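画面の中のロボットに仕事を教えよう
子ども科学ページ 「ためしてみた」コーナー

みなさんは、ロボットに何かを教えたことがありますか。今回は「キロ(Killo)」という学習キットをしょうかいします。ファルモント(Fallmont)という会社が作りました。小学校4年生ぐらいから使えます。

箱を開けても、ロボットは入っていません。入っているのは、説明書が1さつと、パソコンに入れるソフトの番号が書いてあるカードと、練習カードが40まいです。ロボットはパソコンの画面の中にいます。このように、コンピューターの中に本物ににた世界を作って、ためすことを「シミュレーション」と言います。

なぜ画面の中で練習するのですか

本物のロボットは重くて、ねだんも高いです。まちがった命令を出すと、机にぶつかってこわれるかもしれません。画面の中なら、何回ぶつけてもだいじょうぶです。「さいしょから」のボタンをおすと、全部もとの場所にもどります。

ロボットの名前はヴァス(Vass)です。ヴァスにはうでが2本あります。手には指があって、物をつかむことができます。

どんな仕事をしますか

練習カードには、仕事が一つずつ書いてあります。はじめのカードは、うでを上げるだけです。6番のカードから、両手をいっしょに使います。わたしは、ここからが一番おもしろいと思いました。

机の上には赤いトレーと青いトレーがあります。そして、水色のつつの形をした物もあります。丸い形の物を両手で持つときは、左の手と右の手の場所をよく考えなければなりません。かた方の手が早く動くと、つつはにげてしまいます。わたしも何回も失敗しました。

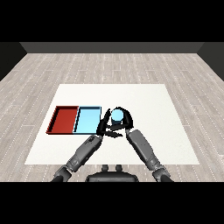
命令の作り方

命令は、画面の右がわにあるブロックをならべて作ります。「手を開く」「前に動かす」「手をとじる」などのブロックがあります。ブロックは全部で27しゅるいです。日本語の表示にすると、漢字に読みがながつきます。

ならべたら「スタート」をおします。ヴァスは、ならべた順番のとおりに動きます。「手をとじる」を先に置くと、何もつかまないで手をとじます。ロボットは、みなさんの気持ちを読んで直してくれません。そのときは、ブロックを一つずつ見て、どこがおかしいかをさがしてください。

よいところと、少しこまったところ

よいところは、ゆっくり再生ができることです。指がいつ物にさわったか、よく見えます。ロボットを上から見たり、横から見たりすることもできます。

こまったところもあります。説明書の文字が小さいです。「関節」や「座標」という言葉が、説明がないまま出てきます。関節は、うでのひじのように曲がるところです。座標は、物がある場所を数字で表したものです。この二つをおぼえてから始めると、読みやすくなると思います。

それから、画面の中でうまくできた命令が、本物のロボットでもうまくいくとはかぎりません。本物の世界では、物がすべったり、机が少しかたむいていたりします。

おうちの方へ

ソフトを入れるときに、メールアドレスの登録が必要です。ここは、おとなの方がいっしょにしてください。キットはシムコム(Simcombe)のオンライン店で買えます。古いパソコンでは動きがおそくなりますので、買う前に店のページで条件をたしかめてください。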